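Home | Stories | Essays | Back Issues | Submit

The Blue Period of Trarnano

The gallery in Henarar had once sold tractor parts, and on warm days it still smelled of them. I had been sent to write up the new hanging for a magazine that paid me by the word and hoped I would not use many.

There were 26 canvases, all blue. The leaflet said the painter had given up every other colour after a winter in Trarnano, where the light had "taught the hand to be silent". I have been to Trarnano in January. The light there teaches the hand to look for its glove.

"You'll want to stand back from them," said the woman at the desk.

I stood back. They were still blue.

"Further," she said.

I went as far as the fire door. From there the largest of them did seem to move a little, in the way a wall will if you stare at it and have missed lunch. I wrote down "moves" and put a question mark after it. 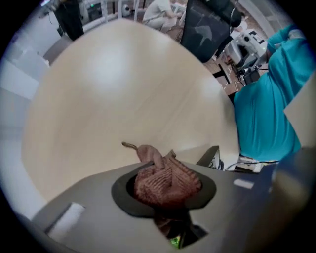
The price list was kept in a drawer, as price lists are. She brought it out with the tips of her fingers. The small ones were 3000 each. The large one had no figure beside it, only a line of dots.

"Is it sold?"

"It's under discussion."

"Who with?"

She smiled at the drawer and shut it.

I knew a little about the painter, or knew what everyone knew. He was 70. He had shown with the Negi group when the Negi group was five men and a rented van, and had left it over a quarrel that each of them told differently. After that there was nothing for years, and then the blue. A dealer had found him, the leaflet said, living "almost as a hermit" above Hastura. I had looked at Hastura on the map before setting out. It had a bus station and two supermarkets.

"Did he really stop using the other colours?" I asked.

"He says he can't see them any more."

"Can't see them, or doesn't care to?"

She thought about this for longer than I had expected. Then she got up and took me through a curtain at the back, where the unhung work was stacked with its face to the wall. She turned one round. It was a small picture of a kitchen chair with a coat over it, and the coat was red. It wasn't a clever red. It was the red you get straight from the tube when you are in a hurry and want the thing down before it goes.
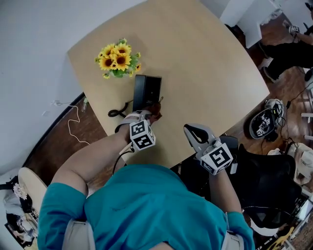 At the table, with sunflowers.

"When did he do this?" I said.

"In March."

The blue pictures had all been dated the year before. I looked at the chair again. One leg was too short and the floor ran uphill, and I'd have taken it home under my own coat if she had turned her back.

"It isn't in the show," I said.

"The dealer thinks it would confuse people."

"And what do you think?"

"I think he's my father," she said, "and he needs a new boiler."

She turned the picture back to the wall and held the curtain for me. Out in front a couple had come in from the street and were standing much too close to the large canvas – the man had his reading glasses on. She went over to them. I heard her say that they would want to stand back.

I sat on the bench and tried to write my piece. I had "moves?" and the smell of tractors. I crossed out the question mark, looked at what was left, and put it in again. When I went to the desk for my umbrella the drawer was open a crack, and I could see the line of dots with a pencilled figure over it. It was less than I would have guessed, though it would buy a decent boiler.

Contact us | © All stories remain the copyright of their authors | Back to top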